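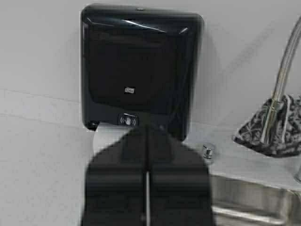
Keltau Student Robotics Club | News

Fri 20 August

Student team publishes paper towel task set recorded in a working kitchen

The Keltau Student Robotics Club has completed Sikska, a student project on robot manipulation at kitchen fixtures. The project covers one task: taking a sheet from a wall-mounted touchless paper towel dispenser with a two-finger gripper.

The team logged 300 attempts between May and the end of the summer term. Of these, 213 ended with a complete sheet held in the gripper. Attempts in which the sheet tore or slipped were kept in the set and labeled separately.

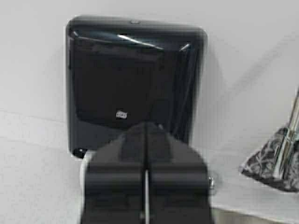
Camera views from the gripper were recorded throughout. At close range the fingers hide part of the towel, and the team lists this as the main source of error in its report. Reflections on the dispenser cover were the second. A revised approach path, with the fingers held close together until the last stage, was used for the final 100 attempts.

"We wanted a short task with a clear end point," said Ysaline Millet, project lead. "A sheet is thin and it moves when you touch it. That gave us enough to work on for one term."

Sikska was built by 3 students using Tellance, the club's own control software. The report and labeled recordings are available to member schools on request. The club will present the project at the Moulin student workshop.

Contact: Ysaline Millet, Keltau Student Robotics Club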